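Small things from the Skenine kitchen

This page is about our shared kitchen on the second floor. My colleague Ileana Rusu asked me to write it, so the people who start in March know how we keep the dishes and the tables. I am not a writer, please be patient with me.

I will add to the page slowly, when I have a free evening.

## The round dish and the sponge

We use this kind of dish for almost everything, from cake to washing small parts.
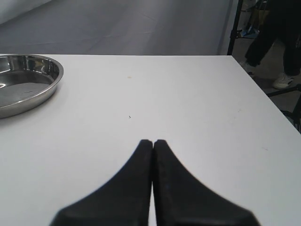

The steel dish on the white table. It is shallow, with a rolled rim, and it shines very nicely.
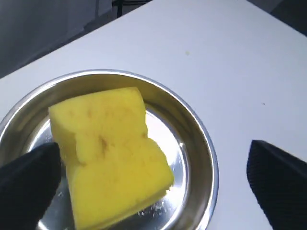

Yellow sponge over the dish. It has some brown stains already, and a deep fold across the middle.

## Still to come

The shelf with the cups, and the drawer that Domnica Dinu arranged on Friday. If you have better pictures of them, please send them to me.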